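Interior Surfaces and Daylight
Notes for Unit 2: Reflectance, Glare and Worktop Finish

Category: Building Services / Year Two / Handouts 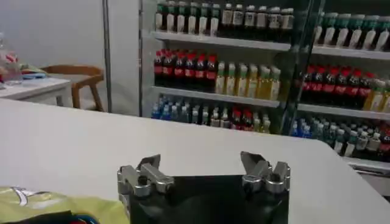 1. Scope

These notes cover the part of the unit dealing with light after it has entered the room or left the fitting. Window sizing and sky models were dealt with in Unit 1 and are assumed here. Bring a calculator and the plan of the Berum reading room to the seminar.

2. Terms

Illuminance is the light arriving at a surface, in lux. Luminance is the light leaving a surface in a given direction, in candelas per square metre. The eye responds to luminance. Most room schedules are written in terms of illuminance, as it is easier to measure and does not depend on where the observer stands.

Reflectance is the fraction of arriving light that a surface sends back. It has no unit and lies between 0 and 1. For a perfectly matt surface:

L = E × R / π

where L is luminance, E is illuminance and R is reflectance. The formula fails for polished or semi-gloss finishes, where part of the light leaves at the mirror angle. Students lose marks every year for applying it to varnished floors.

3. Working values

Use the following in coursework unless a measured value is given.

Ceiling, white matt paint: 0.8
Walls, pale: 0.6
Walls, mid-tone: 0.4
Floor, carpet: 0.2
Worktop, white: 0.75
Worktop, dark: 0.1

A white worktop under overhead light acts as a secondary source. It raises the light on the ceiling and on the undersides of shelves, and softens shadows under the hands. It also raises the contrast with dark objects placed on it. For long reading tasks a mid-grey or pale timber finish is usually preferred, as the paper is then the brightest thing in the central field of view.

4. Average reflectance

Room calculations use an area-weighted mean. Multiply each surface area by its reflectance, add the results, and divide by the total area. Glazing is entered at 0.1 by day. Blinds, when drawn, take their own value.

Furniture is normally left out. The exception is a room where worktops cover a large part of the floor plan. In that case treat the working plane as the lower surface and give it a mixed value. The Leclerc workshop in the case study pack is of this kind – see section 6.

5. Glare

Disability glare reduces what can be seen. Discomfort glare is unpleasant but need not reduce performance. Reflected glare can cause either, and depends on the finish of the task surface, the position of the fitting and the angle of view.

To check for reflected glare on a horizontal surface, draw a section through the seated observer and the desk. Mark the eye point. Reflect it in the plane of the desk, then draw lines from the reflected point through the front and back edges of the task area and continue them to the ceiling. Any fitting between these lines lies in the offending zone. Move the fitting, turn the desk or change the finish, in that order of preference. Changing the lamp output alone does not remove the reflection.

6. Case study: Norkbridge and Vesville

The Norkbridge study room has 12 desks in a single row parallel to the window wall. The Vesville room has the same plan with desks at right angles to the glazing. Both are painted to the same schedule. Compare the offending zones for the two layouts and state which fittings would need to move.

The Leclerc workshop has one lighting circuit and no blinds. Find its mean reflectance with and without the worktops – the difference is larger than most students expect.

7. Exercises

a) A matt wall of reflectance 0.6 receives 27 lux from a corridor fitting. Find its luminance.

b) A matt ceiling has a reflectance of 0.8 and receives 1,133 lux from an uplighter. Find its luminance and comment on the use of a semi-gloss paint in this position.

c) Repeat the glare construction for a desk tilted towards the observer.

Written answers are due before the March review.

Last updated: March

Related handouts
Unit 1: Sky Models and Window Sizing
Unit 3: Colour Rendering and Lamp Choice
Measuring Reflectance with a Grey Card
Case Study Pack: Berum, Leclerc, Norkbridge, Vesville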